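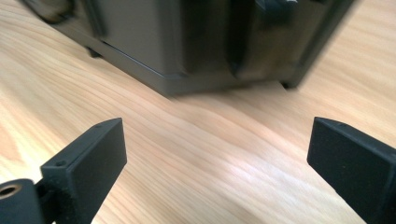
Pale wood tabletop, dark gray box at the back.

Tuesday, December 4, 2018. Ramp meter signal timing, Aklow interchange. Loop detector on lane 2 still reports 700 vehicles an hour at three in the morning. Either Aklow has a nightlife or the October splice was bad. Liam votes nightlife. 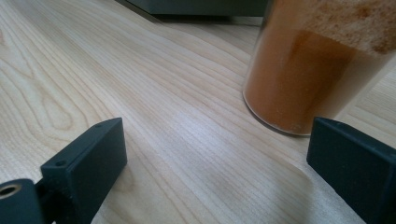
Melina Sotiropoulos

Swapped the detector card for the Matico spare. Same count, so the card is off the hook and goes back on the shelf with an apology. Gus wants 18 seconds of max red until this is sorted — the drivers will write to him, I hope.

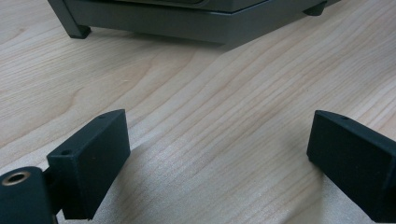
Stavros has the lane closure request in for the splice. It needs 2 signatures and has 3, none of them the right one. Remaining: megger the lead-in, pull the old counts, ask Antigoni where the cabinet key went.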